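Ahmadpour bench, pouch task
May 26, 2023

Continued collection for block-into-pouch. Same prompt string as before: "put the block in the pouch." Did not touch the wording, the Plultov loader still matches on the full string and drops anything with a trailing period.

Setup. Green cutting mat, canvas zipper pouch lying with the long side toward the front, zipper open before each episode. Block start position picked by hand inside the left half of the mat. Pouch stays on the right side until the next block of episodes, then gets moved and turned a little. No grid coordinates recorded for either; the Jarnovville people asked for them once and never used them.

Episode rules as they stand:
Start recording with the arm at home, not on the way there.
One grasp attempt, one regrasp allowed. A second regrasp goes in the recovery folder.
End when the block is released inside the pouch and the gripper is clear of the rim.
Block leaning on the rim counts as a fail, keep it, label it "rim."
No hands over the mat between start and stop.

Problems. The back of the pouch sags when the bag is empty and the opening narrows. Reshaping it by hand before every episode makes the opening too uniform. Decided to reshape only when the opening has closed past the width of the block. Write "reshaped" in the comment field when it is done.

Tilted grasps are common on the block. If the operator closes early, the block comes up at an angle and the release is hard to judge from the side view. Not filtering these. The Skarkalard policy was trained on clean grasps only and stalls as soon as the block is off level.

Joint log and video drifted apart by 2 frames in the morning files. Restarted the recorder, checked the offset again, no drift after that. Morning files need realigning before upload, do not merge them raw.

Still open: whether approaches near the front rim should be slowed down. Slower is easier on the canvas but the episodes get long and the model learns to wait. Leave speed alone until the next training run is back.

For the next session: second block with a different print, lighter mat if it can be found, check the cable slack at full reach.

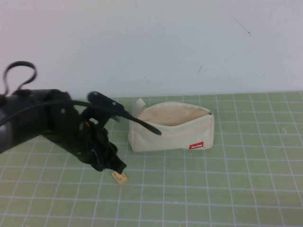
Notebook 2, p. 334

Side view, block low at the mat and tilted in the gripper, pouch open. Angle of the block can be read from this side. Keep the camera height as is.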